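Can I put yogurt cups in curbside recycling??

Katalin Deák
Just moved to Ayala, the hauler is Cevent. Their list says "bottles and jugs" and thats it. My cups are all number 5. We go thru a ton. Rinse and toss in, or trash?

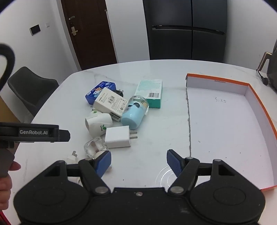 Also do the foil lids count as metal?

Igor Kołodziej
Cups no, not curbside - they only pull 1s and 2s. Drop-off on Fekar takes 5s, rinsed, no lids. Foil - ball it up with other foil, fist size or bigger.

Prernness
i just put everything in the bin, never had a problem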